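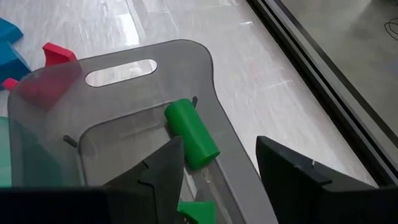

One parent told our reading room last December that a clear bin is a bin a child can put away alone, and that everything else sold for the purpose is furniture for adults. The remark was made in passing, during a discussion of budgets, and it was not entered in the minutes. It deserves a fuller hearing than it received.

The Kukum Family Library lends toys as well as books. The toy collection stands at 426 sets, most of them blocks, pegs, shape sorters and small vehicles, and the greater part of staff time spent on it goes to the return of pieces to their containers. For many years those containers were opaque. They were chosen for their color, which matched the shelving, and for their lids, which stacked well. It is the view of this writer that they were the wrong choice, and that the see-through tray with a handle opening should become the ordinary container for any toy used on a floor.

The case rests first on how young children look for things. A child of three does not read a label, and a picture label helps only when the picture is still attached. Faced with a solid box, the child tips it over. With a translucent tray the child can often tell from the side that there is something green in it, or something red behind it, and that is frequently all the information needed. Smoky plastic serves nearly as well as clear in this respect. Colors are dulled by it, but a block can still be told from bare floor, and scratches are less apparent after a season of use.

The second consideration is the handle. A cutout in the wall of a tray weighs nothing, cannot snap off, and shows a small hand where to go. Trays with separate wire handles, of which the library owned 30, were withdrawn after one winter. The Vekell trays that replaced them have a plain oval opening and have needed no repair. Their low, rounded walls also permit a cylinder to be rolled in from the floor with some help, a method of tidying that adults tend to discourage and that ought to be allowed.

Objections have been raised, and they are fair. Visible contents make for an untidy shelf. The Tredia Street branch, which has kept its solid bins, presents a calmer room at opening time, and visitors comment on it. Solid bins also hide the toys that are resting, and there is good sense in putting part of a collection out of sight so that it will be fresh again later. Finally, a see-through tray conceals no neglect – dust, thread and crumbs are on display to every borrower. This last point seems to me an argument in favor.

The cost is modest. Some 200 trays would cover every floor toy in the collection and leave a few for breakage. The Ó Súilleabháin bequest permits spending on "fittings for the use of children," and it is difficult to think of a fitting that children use more. Lids need not be purchased. A lid adds a step to tidying, it goes missing, and at the height of a low shelf it serves no purpose that a cloth at closing time would not.

One practice should change along with the containers. Sets are now sorted strictly by shape, so that cylinders, cubes and sloped blocks each have a home. With children under five this produces eight containers on the floor and a quarrel over the last one. A single tray for a mixed set, checked by staff on return, would be kinder to all parties. Exact sorting may be left to those who enjoy it, and the older children generally do.

The shelving in the front room is due for repainting in March, and the solid bins will have to be emptied for that work in any case.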